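The Desk Before the Desk

Anwara Weerakoon was eating toast over the sink when I arrived, and she waved me in with the crust. It was early, a gray January morning with the radiators knocking, and she had already been up long enough to clear everything off her work table and start putting it back.

She does this for a living now, more or less. Under the name Olora she goes into people's homes and helps them sort out the places where they write, pay bills, do homework and (very often) have lunch. Before that she spent years in the office of a shipping company, where she shared a desk with Hervé Rey, a man she still speaks of with great fondness and some alarm.

"Hervé kept every pen he was ever handed," she told me, pulling out a chair. "Hotel pens, bank pens, pens from the dentist. And when the phone rang he could never find one that wrote! I used to slide mine across to him, and then of course that one joined the others."

I asked whether that was where it started, and she laughed and said no, it started with her mother's kitchen table, which had to be a sewing table by two and a supper table by six. You learned to pick up after yourself or you ate with pins. She told me a good deal more about that table, including the burn mark from an iron and the cousin who was blamed for it, and I was sorry when we had to get back to the subject.

Her method, if she would let me call it one, begins with emptying. Everything comes out of the drawer and goes onto a bare surface where it can be seen. "People want to go and buy boxes first," she said. "Please don't buy boxes first. You'll end up with a lovely box full of dried-up markers."

Then comes the trying out. Each pen gets a scribble on the back of an envelope, each sharpener gets a pencil, and whatever fails goes. One client, Hafiz Pattinasarany, sat with her for 90 minutes doing only this, and she remembers it as one of the nicest afternoons of the winter. "He had a story for half of them. I don't hurry that part. Why would I?"

She is easygoing about food, too, which surprised me. Plenty of people in her line want it kept well away from the paper, but Anwara thinks a bite to eat at your elbow is one of the pleasures of working at home, provided it has a proper dish.
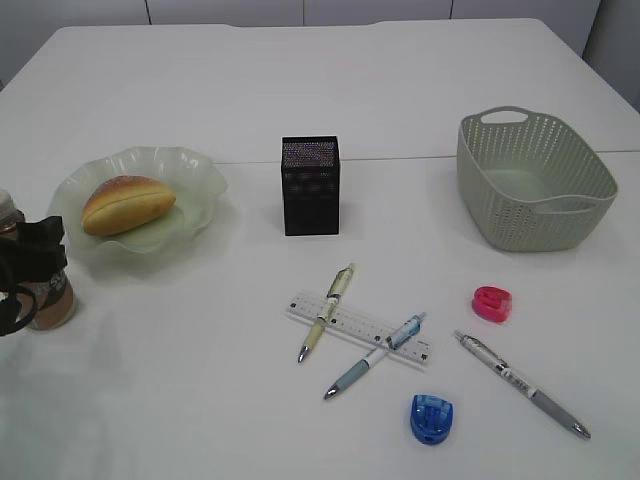 A roll in its green glass bowl shares the white table with pens, a ruler and a pair of sharpeners.

"Give the bread a bowl and the crumbs stay in the bowl, mostly," she said. "It's the roll sitting straight on your letters that causes trouble."

The mesh pen holder is for what you reach for every day, and she likes it only half full, so that you can get your fingers in. A basket takes the things that wander, such as sharpeners, erasers and tape. Rulers she has never solved. They are too long for one and slide about in the other, and she has made her peace with leaving hers lying flat.

Before I went she made us a second pot of coffee and asked what my own desk was like. I told her. She put down the pot, found a pencil and wrote her number on the envelope.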